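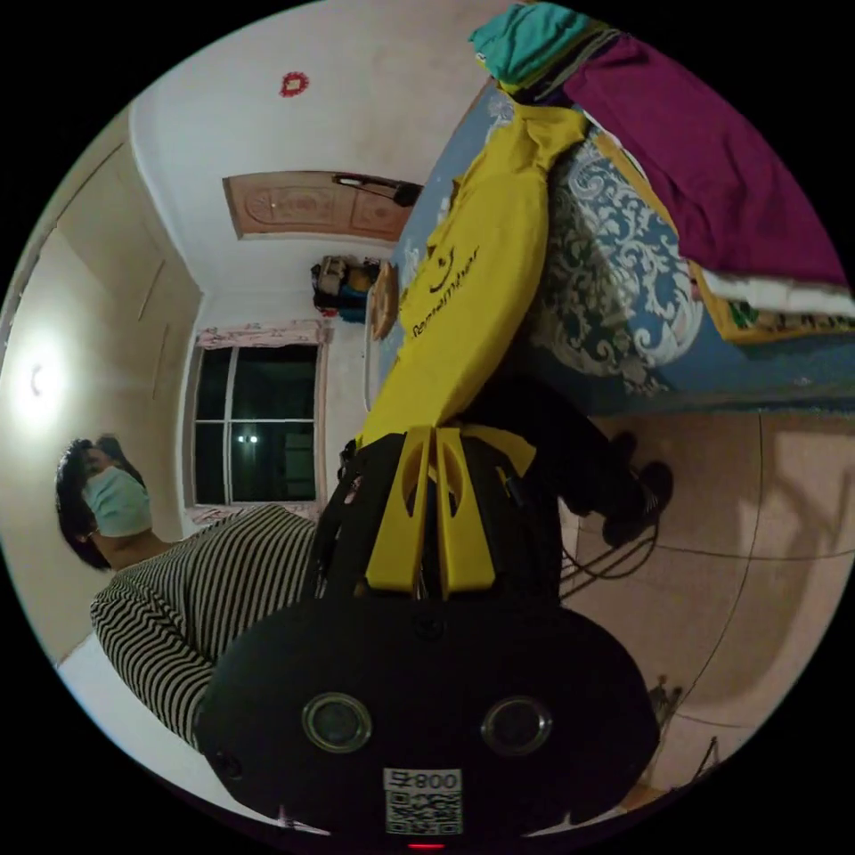

Balo 블루 다마스크 평면 시트
제조 Jasum / 판매 Skikley 침구
분류: 침실 > 침구 > 시트, 베갯잇
페이지 수정일: 7/24/21

파란 바탕에 큰 흰색 다마스크 무늬를 넣은 침대용 평면 시트입니다. 사방에 고무줄이 없는 한 장짜리 천이며, 매트리스 위에 펼친 뒤 남는 부분을 아래로 밀어 넣어 사용합니다. 같은 무늬의 베갯잇 2장이 함께 들어 있습니다. 이불 커버는 포함되지 않으며 따로 판매하는 상품도 현재는 없습니다.

Balo 시트는 잠자리용으로 만든 제품이지만 낮에 침대를 작업대처럼 쓰는 집에서도 많이 찾습니다. 빨래를 걷어 와서 침대 위에 쏟아 놓고 개는 집, 옷장 정리를 할 때 침대에 옷을 종류별로 쌓는 집이 그렇습니다. 그래서 이 페이지에는 일반적인 제품 안내와 함께 시트 위에서 옷을 정리할 때의 사용법도 적어 두었습니다.

제품 구성

평면 시트 1장
베갯잇 2장
세탁 안내지 1장
보관용 천 주머니 1장

보관용 주머니는 시트를 재단하고 남은 천으로 만듭니다. 그렇기 때문에 주머니마다 무늬가 들어간 위치가 다르고, 바탕색만 나오는 경우도 있습니다. 주머니의 무늬 위치는 교환 사유에 해당하지 않습니다.

규격

시트 크기: 가로와 세로 모두 244cm
베갯잇 길이: 70cm
혼용률: 면 70%, 나머지 폴리에스터
직조: 평직
무늬: 한쪽 면 날염
가장자리: 두 번 접어 박음
색상: 블루 바탕에 화이트 무늬 한 가지

시트의 크기는 세탁 전 기준입니다. 원단을 미리 수축 가공하여 재단하지만 면이 들어간 천이므로 첫 세탁 후에는 조금 줄어듭니다. 두꺼운 매트리스를 쓰시는 분은 줄어드는 폭을 감안하여 고르시기 바랍니다. 폭 90cm 매트리스에 쓰시면 양옆으로 넉넉하게 내려오고, 그만큼 아래로 접어 넣는 양도 많아집니다. 넓은 매트리스에 쓰실 때는 매트리스 폭에 양쪽 두께를 더하고, 밑으로 밀어 넣을 여유분까지 더한 값이 시트 크기보다 작은지 확인해 주십시오.

토퍼나 패드를 매트리스 위에 올려 쓰신다면 그 두께도 더해야 합니다. 반품 요청 가운데 토퍼 두께를 빼고 계산한 경우가 꽤 있습니다. 매트리스 가운데가 아니라 모서리 쪽에서 두께를 재시면 실제와 가까운 값이 나옵니다.

무늬와 색

다마스크 무늬는 원래 직물을 짜면서 만드는 무늬를 말하지만, 이 제품은 짜 넣은 것이 아니라 날염한 것입니다. 소용돌이와 잎이 말린 모양, 연꽃을 닮은 모양이 크게 반복됩니다. 도안은 Jasum의 디자이너 Gintarė Mägi가 그렸습니다. 처음 시안은 무늬가 지금보다 훨씬 잘았는데, 시트를 펼쳐 놓고 멀리서 보면 색이 뿌옇게 섞여 보여서 무늬를 키웠다고 합니다.

무늬가 크기 때문에 재단 위치에 따라 가장자리에서 무늬가 잘립니다. 시트마다 잘리는 지점이 다르고, 시트와 베갯잇의 무늬가 서로 이어지지는 않습니다. 무늬를 침대 한가운데 맞추고 싶으시면 시트를 반으로 접어 중심선을 먼저 찾은 다음 침대 위에서 펼치십시오.

파란색은 조명에 따라 차이가 납니다. 노란빛이 도는 전구 아래에서는 조금 탁하게, 흰빛 조명 아래에서는 더 선명하게 보입니다. 화면으로 보시는 색과 받으신 제품의 색도 모니터 설정에 따라 다를 수 있습니다. 벽지나 커튼과 맞추어 고르시는 경우에는 천 조각을 먼저 신청해 보시는 편이 좋습니다. 천 조각은 손바닥보다 조금 작고, 파란 바탕과 흰 무늬가 모두 들어가도록 잘라서 보내 드립니다.

침대 위에서 옷 정리하기

침대는 집 안에서 가장 넓고 허리 높이에 가까운 평평한 자리입니다. 옷을 한꺼번에 정리할 때는 식탁이나 바닥보다 편합니다. 시트가 울어 있으면 옷을 펼쳤을 때 같이 밀리므로, 시작하기 전에 이불과 베개를 치우고 시트를 매트리스 밑으로 한 번 더 당겨 넣으십시오.

자리는 세 군데로 나눕니다. 아직 손대지 않은 옷을 두는 곳, 옷을 펼쳐서 접는 곳, 접은 옷을 쌓는 곳입니다. 접는 곳은 서 있는 자리에서 가장 가까워야 합니다. 접은 옷은 손이 닿는 범위에서 가장 먼 쪽에 쌓아 두면 소매나 밑단에 걸려 무너지는 일이 적습니다.

티셔츠는 앞면이 위로 오게 펼치고 어깨선부터 폅니다. 소매 끝을 잡아당기면 목둘레가 늘어나기 쉽습니다. 어깨 양쪽을 잡고 가볍게 턴 다음 내려놓고, 밑단을 몸 쪽으로 쓸어내리면 됩니다.

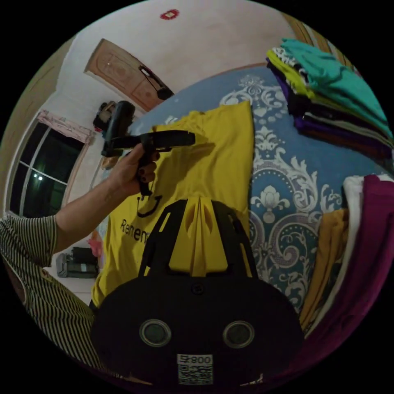 인쇄가 있는 티셔츠는 글자나 그림이 접힌 선에 걸리지 않게 접는 것이 좋습니다. 가슴 가운데에 인쇄가 있다면 양옆을 뒤로 넘겨 인쇄 부분을 평평하게 남기고, 아래에서 위로 올려 접을 때 인쇄 아래쪽에서 꺾습니다. 인쇄가 길게 내려와 있어 피할 수 없을 때는 접는 대신 느슨하게 말아 두셔도 됩니다. 인쇄면끼리 맞닿게 두고 무거운 옷을 올리면 더운 계절에 달라붙을 수 있습니다.

색이 진한 옷은 시트에 오래 올려 두지 않는 것이 좋습니다. 완전히 마른 옷은 괜찮지만, 덜 마른 옷에서는 염료가 옮을 수 있습니다. 특히 새로 산 검정, 남색, 자주색 계열이 그렇습니다. 시트의 흰 무늬 부분은 옮은 색이 잘 보이고, 파란 부분은 눈에 띄지 않아 늦게 발견됩니다. 빨래를 걷자마자 정리하신다면 허리 고무줄이 들어간 부분, 주머니 안쪽, 후드 이음새처럼 늦게 마르는 곳을 만져 보십시오.

옷을 쌓는 순서는 무게를 따릅니다. 청바지나 두꺼운 니트는 맨 밑에, 얇은 윗옷은 위에 둡니다. 색으로 나누는 방법도 있지만 옷장 안의 칸이 종류별로 되어 있다면 침대에서도 종류별로 쌓는 편이 한 번에 옮기기 쉽습니다. 한 더미의 높이는 두 손으로 받쳐 들었을 때 위쪽이 턱에 닿지 않을 정도로 하십시오. 더 높이 쌓으면 옮기다가 가운데가 빠집니다.

레이스나 얇은 장식이 달린 옷은 더미의 중간에 끼우지 말고 맨 위에 두십시오. 지퍼나 금속 단추가 달린 옷은 잠근 상태로 접어야 다른 옷의 올이 걸리지 않습니다. 같은 이유로 시트 위에서 지퍼가 열린 옷을 끌지 마십시오. 평직 원단은 올이 튀는 일이 적지만 날카로운 금속에는 긁힌 자국이 남습니다.

옷걸이를 사용할 옷과 접을 옷은 처음부터 나누어 두는 것이 빠릅니다. 옷걸이를 침대에 한꺼번에 쏟으면 고리가 서로 얽히고 시트에도 걸립니다. 고리가 모두 같은 방향을 보게 모아서 침대 발치나 의자 등받이에 걸어 두고 한 개씩 빼서 쓰십시오. 목둘레가 좁은 티셔츠는 옷걸이를 목으로 넣지 말고 밑단 쪽에서 올려 넣습니다.

시트 까는 법

시트를 반으로 접고 중심선을 매트리스 가운데에 맞춥니다. 펼친 다음에는 발치부터 밀어 넣고, 머리 쪽을 당겨서 편 뒤 밀어 넣습니다. 옆면은 마지막입니다. 옆면을 먼저 넣으면 위아래를 당길 때 대각선으로 주름이 생깁니다.

모서리는 봉투처럼 접으면 오래 갑니다. 모서리에서 팔뚝 하나 길이쯤 떨어진 지점의 시트 끝을 잡아 매트리스 위로 올리고, 아래로 늘어진 부분을 매트리스 밑에 넣은 다음, 올려 둔 부분을 내려서 마저 넣습니다. 혼자 하실 때는 대각선 방향 모서리끼리 짝을 지어 진행하면 한쪽으로 쏠리지 않습니다.

Skikley 매장에서 시연을 맡고 있는 Wekesa Waweru는 매트리스를 들어 올리지 말고 손바닥을 아래로 향하게 해서 천만 밀어 넣으라고 권합니다. 매트리스를 들었다 놓으면 이미 넣어 둔 반대쪽이 따라 빠집니다. 손등이 침대 틀에 긁히는 분은 넓적한 나무 주걱을 쓰셔도 됩니다.

침대가 벽에 붙어 있으면 벽 쪽 옆면을 가장 먼저 깊이 넣어 두십시오. 이 경우만 위의 순서와 다릅니다. 침대를 매번 끌어낼 수 없기 때문에 벽 쪽은 한 번 깊이 넣고 나머지 세 면으로 장력을 맞춥니다.

세탁

첫 세탁은 단독으로 하십시오. 찬물이나 미지근한 물에서 중성세제를 쓰고, 무늬가 있는 면이 안쪽으로 가게 접어서 넣습니다. 첫 세탁에서는 물에 푸른 기가 조금 나올 수 있으며 이후에는 줄어듭니다. 두 번째부터는 비슷한 색의 빨래와 함께 돌리셔도 됩니다.

표백제는 산소계와 염소계 모두 권하지 않습니다. 흰 무늬만 표백하려고 부분적으로 바르면 경계 부분의 파란색이 먼저 빠집니다. 얼룩은 마르기 전에 찬물로 헹구고, 세제를 묻힌 천으로 바깥에서 안쪽을 향해 두드립니다. 문지르면 날염 표면이 닳습니다.

섬유유연제는 사용하셔도 되지만 매번 넣지는 마십시오. 표면이 미끄러워져서 시트가 잘 빠지고, 개어 놓은 옷 더미도 쉽게 밀립니다. 세탁조에는 천이 물속에서 움직일 공간을 남겨 두십시오. 시트 한 장과 베갯잇 두 장을 넣고 그 위에 수건까지 채우면 안쪽이 제대로 헹궈지지 않습니다.

탈수가 끝나면 바로 꺼내서 양쪽 끝을 잡고 텁니다. 두 사람이면 쉽고, 혼자라면 건조대에 반을 걸친 다음 나머지 반을 당기면서 펴십시오. 햇볕에 말릴 때는 무늬 없는 뒷면이 바깥을 향하게 합니다. 건조기는 낮은 온도만 가능합니다. 완전히 바싹 말리기 전에 꺼내서 침대에 씌우고 손으로 쓸어 두면 다림질을 하지 않아도 쓸 만합니다.

다림질을 하실 때는 뒷면에서 중간 온도로 다립니다. 앞면을 다려야 한다면 얇은 천을 덧대십시오. 분무기를 쓰면 물방울 자국이 잠시 보일 수 있는데 마르면 없어집니다.

보관

계절이 지나 넣어 두실 때는 세탁하고 하루 더 말린 뒤 접습니다. 길이 방향으로 두 번 접고, 양 끝을 가운데로 모은 뒤 다시 반으로 접으면 보관용 주머니에 들어갑니다. 베갯잇은 시트 사이에 끼우십시오. 한 벌을 한꺼번에 꺼낼 수 있습니다.

압축 봉투에 넣으셔도 원단이 상하지는 않습니다. 다만 접힌 선이 깊게 남아서 다시 꺼냈을 때 한 번은 빨거나 다려야 합니다. 서랍에 다른 옷과 함께 넣는다면 맨 밑에 깔지 말고 세워 두십시오.

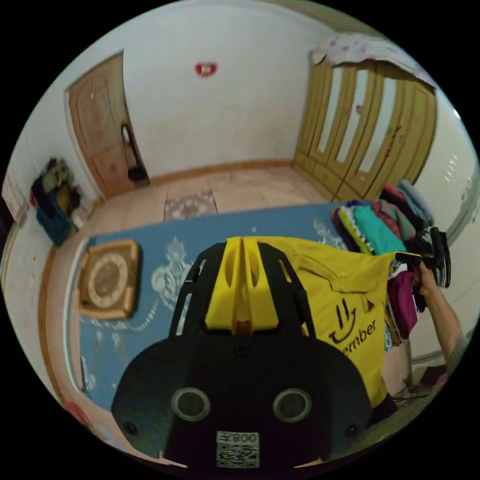

흰 무늬가 들어간 파란 시트 위에 개어 쌓은 여러 색의 옷

베갯잇

베갯잇은 입구를 안으로 접어 넣는 봉투형입니다. 지퍼와 단추가 없으며, 안쪽 덮개가 베개 끝을 감싸기 때문에 자면서 베개가 밀려 나오지 않습니다. 솜이 많이 든 높은 베개에는 덮개가 짧게 느껴질 수 있습니다. 그럴 때는 베개를 넣은 뒤 입구 쪽을 아래로 세워 몇 번 두드려서 솜을 반대쪽으로 보내십시오.

베갯잇만 먼저 닳는 경우가 많아 따로 두 장 묶음으로도 판매합니다. 오래 사용하신 시트와 새 베갯잇은 색이 다르게 보입니다. 이전 생산분의 색에 맞춘 제품은 만들지 않습니다.

함께 쓰는 제품

Tsolakis 시트 클립: 매트리스 밑에서 시트 양쪽을 잡아 주는 고정 밴드입니다. 토퍼를 쓰셔서 시트가 자주 빠지는 분께 맞습니다. 집게가 천을 무는 방식이므로 시트 가장자리의 박음선이 있는 두꺼운 부분에 물려 주십시오. 박음선 안쪽의 얇은 천을 물리면 늘어난 자국이 생깁니다.

Jasum 얇은 면 패드: 시트 아래에 까는 무지 패드입니다. 매트리스 표면의 누빔 요철이 시트 위로 올라오는 것을 줄여 줍니다. 침대에서 옷을 개는 분들은 이 패드를 깔았을 때 바닥이 더 평평하다고 하십니다. 땀이 많은 계절에는 패드도 시트와 같은 주기로 세탁하십시오.

고객이 남긴 글

Éabha Duggan
옷장을 전부 비우고 다시 넣느라 주말 내내 침대가 옷 더미였습니다. 전에 쓰던 시트는 옷을 옮길 때마다 같이 끌려왔는데 이건 자리를 지킵니다. 무늬는 생각보다 컸어요. 사진을 자세히 안 보고 산 제 탓이고 지금은 익숙해졌습니다. 별 하나를 뺀 것은 건조기에서 꺼내 그대로 두었더니 주름이 꽤 심했기 때문입니다.

Arūnas Kalniņš
2월에 사서 계속 사용 중. 색 빠짐은 첫 세탁 때 조금 있었음. 모서리 접는 법을 이 페이지에서 보고 따라 했는데 발치는 잘 되고 머리 쪽은 헤드보드 때문에 손이 잘 안 들어감. 시트 자체는 문제없음.

Edgars Kütt
토퍼까지 올린 침대라 걱정했는데 간신히 맞습니다. 아래로 들어가는 양이 적어서 Tsolakis 클립을 추가로 샀습니다. 베갯잇은 제 베개에 딱 맞고요. 한 단계 큰 크기가 나오면 바꿀 생각입니다.

자주 들어오는 문의

고무줄이 있는 매트리스 커버형은 없습니까?
현재는 평면 시트만 생산합니다. 커버형은 매트리스 두께별로 따로 만들어야 해서 계획이 정해지지 않았습니다.

앞뒤를 뒤집어 써도 됩니까?
가능합니다. 뒷면은 무늬가 흐리게 비치는 정도이고 촉감은 비슷합니다. 가장자리를 접어 박은 면이 위로 올라오지만 밑으로 밀어 넣으면 보이지 않습니다.

소파 덮개로 써도 됩니까?
크기가 맞으면 덮어 쓰실 수 있습니다. 다만 침구용으로 만든 얇은 원단이라 자주 앉고 일어서는 자리는 빨리 닳습니다. 이런 용도로 생긴 마모는 보증에서 제외됩니다.

침대 위에서 다림질해도 됩니까?
권하지 않습니다. 시트는 다림질 온도를 견디더라도 아래쪽 토퍼나 매트리스의 소재가 열에 약할 수 있습니다. 다림판을 사용하십시오.

구김이 전혀 없는 제품입니까?
아닙니다. 폴리에스터가 섞여 있어 순면보다는 덜 구겨지지만 접어 둔 자국은 생깁니다.

품번과 주문

품번은 244-블루입니다. 전화로 주문하실 때 품번과 함께 베갯잇 추가 여부를 말씀해 주십시오. 품번 뒤에 아무 표시가 없으면 기본 구성으로 보내 드립니다. 입고량이 적은 때에는 한 주소당 주문할 수 있는 수량을 제한하며, 이 경우 장바구니 화면에 안내가 나옵니다.

배송과 교환

결제가 확인된 순서대로 발송합니다. 천 조각을 신청하신 분은 조각을 받은 뒤에 본품을 주문해 주십시오. 두 가지를 동시에 주문하시면 한 상자에 담겨 나갑니다.

받으신 뒤에는 세탁하기 전에 전체를 펼쳐 확인하십시오. 날염이 번진 곳, 박음선이 풀린 곳, 구멍이 있으면 해당 부분과 포장지에 붙은 생산 표시를 함께 사진으로 찍어 보내 주시면 됩니다. 세탁하거나 침대에 사용한 뒤에는 크기나 색을 이유로 한 교환이 되지 않습니다. 봉제 불량은 사용 후에도 접수합니다.

단순 변심으로 반품하실 때는 베갯잇과 보관용 주머니까지 모두 넣어 주십시오. 구성품이 빠져 있으면 확인하는 동안 환불이 늦어집니다. 문의는 이 페이지 아래의 문의 양식이나 Skikley 매장 안내대로 해 주시기 바랍니다.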